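Fio sobre a maior aquisição da minha vida adulta: uma mesa.

Passei o mês de novembro inteiro escolhendo. Abri 347 abas. A finalista se chamava Grullico, nome de remédio para azia, mas tinha o tampo claro que eu queria e cabia no orçamento, se eu parasse de jantar fora até o carnaval.

Medi a sala duas vezes. 162 cm de parede livre. A mesa tem 160. Engenharia de precisão, podem aplaudir.

A cor no site era "branco". Perguntei na loja e me disseram "areia". A nota fiscal diz "névoa". Minha mãe olhou e disse "bege, filha".

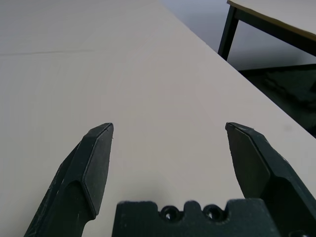
O tampo. Branco, areia, névoa ou bege: aceito votos.

Com a luz batendo de um lado puxa para o rosado, do outro fica meio cinza. Comprei uma mesa e ganhei três, todas precisando de pano.

Tem também uma linha fininha no tampo, que quase não aparece. Mandei mensagem para a loja. Responderam que é "característica do produto". Vou usar essa no meu próximo exame de vista.

O Hongjun Xiao, do 2º andar, subiu para ajudar a montar e perguntou o que eu ia pôr em cima. Respondi "nada, quero uma superfície livre". Ele riu por um tempo que achei desnecessário.

Regras da casa a partir de hoje: copo só com descanso, chave vai no gancho, correspondência vai na gaveta. Moro sozinha, então a infratora já foi identificada.

Próximo fio: cadeiras. Já estou em roughly zero abas e com medo.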